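CALL FOR PARTICIPANTS - gripper build, shared workshop at Clotach
Posted 11/14/25

Looking for people to join a robot gripper build. Evenings mostly, some weekend time. Small group, paid by the session, no degree needed. Read the whole thing before you write please, half the emails we got in October asked stuff that was already in the post.

What it is
Project is called Jodix. Handheld grippers first, arm later. You hold one in each hand and do a small job with them, pick something up, set it down on a fixture, take it off again. Those runs get recorded and are used to teach the arm the same job. Arm is mostly bolted together, sitting in the back under a sheet til the wiring is redone. Grippers are where the work is right now.

Who we need
2 builders. Printing parts, fitting jaws, chasing loose screws, re-routing cable. You should be able to use a hex key without rounding the head off and be ok with redoing a part you thought was finished.
Operators, 16 places. You do the runs. Steady hands help, patience helps more. Left handed people very welcome, we're short on them.

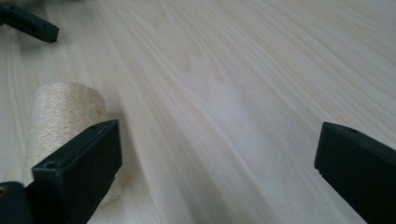 Pay is $90 per session for operators, $100 for builders. Paid at the end of the month, bank transfer, no cash. Builders get more as they stay to reset the table and log faults. Same rate whether the runs go well or badly, so don't rush them. Cylinder work is what most new operators start on, the twine-wrapped one lying on its side on the bare wood, jaws open wide, come in slow, close, lift. Sounds like nothing. Give it a few evenings. If you drop it, say so out loud and start the run over, a dropped run is still paid.

Builder jobs waiting
- finger blocks, matte black, need a new print with tighter holes
- strain relief on the cables, they pull at the wrist
- second set of jaws for Yin (Yin is the smaller gripper design, long story)
- spare fixture parts, white if we have the filament, any color if not
- label the drawers. please

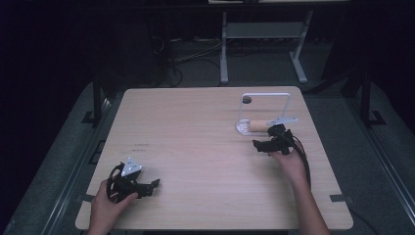 Sessions run in the back room at Faltton, the shared workshop behind the tile place. Ground floor, step-free from the parking lot side, front door has two steps. Heating is on a timer and goes off early so bring a layer. Tea and coffee are there, food stays out of the back room. You'll be on your feet at the table most of the evening, stool available, just ask for it when you write.

Roll your sleeves up or wear short ones, loose cuffs catch on the cables. Rings and watches off. Hair tied back if it's long. Closed shoes for everyone incl. operators.

What gets recorded: your hands and forearms, the table, whatever you're holding. No sound. You sign a form the first evening, take it home and read it first if you want. You can ask for your runs to be deleted later, email is enough.

Not a fit if
You need steady full time hours. You want to write code, that side is full for now, maybe in spring. You're under 18, sorry, insurance.

To apply
Send a short email to the Jodix address on the Faltton notice page. Say operator or builder, which evenings you can do, and which hand you write with. Builders add a line or two on something you made or fixed, photos fine, no resume. Dont send attachments bigger than you have to, the mailbox is tiny.

Everyone gets an answer. First evening is a try-out, paid at the normal rate, and you can say no thanks after it. So can we.

Workshop members apply the same way as everybody else, no shortcut at the desk.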